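The Skemham Cluster Newsletter: What Moved, What Broke, What's Next

Welcome back. The summer issue was late and the fall one is early, so between them they average out to a punctual publication.

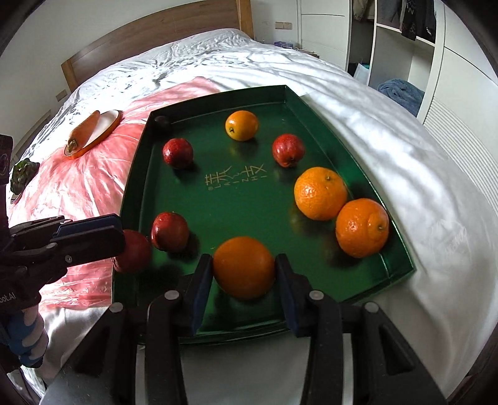
The new nodes are in

After a spring of purchase orders and a summer of tracking numbers, the Firton cluster has its 30 new compute nodes. They came on pallets, on a Monday, through the loading dock whose door only opens all the way if you hold the button down with your thumb for the full climb. If you were in the building and heard the alarm, that was the thumb getting tired.

Racking went quickly. Cabling did not. The vendor sent every network cable in the same length, and that length was chosen by somebody with a much taller rack in mind. We now own a great deal of neatly coiled slack, and the back of row two looks like a yarn shop. Replacement cables are on order. Until they arrive, please don't volunteer to tidy anything back there.

The nodes passed their burn-in over a long weekend, apart from two with bad memory, which were swapped under warranty. All 30 are in the general queue now. You don't need to change your job scripts unless you hard-coded node names, in which case you know who you are, and so do we, from the logs.

The scheduler, again

Stoica, our job scheduler, has been upgraded to the current release. The headline change is that fair-share is now calculated per group instead of per user. Under the old rule, a lab with six graduate students got six helpings, and a lab with one got one, and the lab with one wrote to us about it regularly. The letters had a point.

What this means in practice:

If your group has been running heavily, your next jobs will wait a little longer than you're used to. If your group has been quiet, you'll find yourselves oddly popular with the queue. The effect fades over two weeks, so a binge in the first half of the month won't haunt you into the next one.

Array jobs are also handled differently. The old version treated an array as one enormous job until it started, then panicked. The new one releases tasks in batches. Your array may look stuck for a minute or two after you submit it. Please give it those minutes before canceling and resubmitting, then canceling the resubmission and writing to the help desk. We received 313 tickets last quarter, and a healthy share of them were closed by the job starting while we were typing the reply.

Short jobs get a lane

By popular request — meaning it came up at every user meeting until we gave in — 16 of the older nodes have been set aside for jobs under an hour. Use the partition called "short." There's no reservation and no form. If your job runs past the hour it will be killed without ceremony, so set your time limit with some humility about how fast your code is.

The short lane is meant for testing, debugging and small analyses. It is not meant for a week of work chopped into fifty-nine-minute slices. We admire the engineering and have put a cap on it.

Storage: a gentle word

Scratch is at the level of fullness where we start writing paragraphs like this one. The purge policy hasn't changed. Files untouched for two months are deleted, and the purge script has no feelings. It does not care that the directory is called "final_DO_NOT_DELETE." There are a good many directories called that, several of them nested inside each other.

Anything you want to keep belongs in project space, which is backed up nightly. Scratch has never been backed up. Touching all your files with a script every few weeks to reset the clock is against the rules, and it also makes the file server crawl for everybody else, which is how we notice.

If your project space is full, ask for more before you need it. Requests for modest increases are usually approved the same day. Larger ones need a paragraph from your group lead saying what the data is, and "data" is not a sufficient paragraph.

Fudov retires

The old Fudov machine will be shut down for good at the end of October. It has outlived two cooling systems, three operating systems and the company that made its power supplies. It still runs, in the sense that it makes noise and warms the room, but one of the new nodes does more work than a whole rack of it on a fraction of the electricity.

If you have code that only compiles on Fudov, now is the time to tell us. We've moved a handful of these already, and most came down to an ancient math library and a makefile that had been copied forward since before anyone wrote comments. The software team holds porting hours on Thursday afternoons. Bring the source, and bring the test data too if there is any.

Home directories on Fudov will stay readable through the end of the year. After that the disks go to be shredded, and we are told watching is not permitted. We asked.

Odds and ends

Login nodes are for logging in. Compiling is fine, a quick plot is fine, and training a model is noticed within minutes.

The intro class runs again in September and has seats left. The GPU class is full, with a waiting list.

Cooling maintenance is planned for the second half of October and will take the cluster down from 6 a.m. until evening. Jobs that can't finish before then will simply hold in the queue until power is back. The exact day goes out on the mailing list once the contractor picks one and sticks to it.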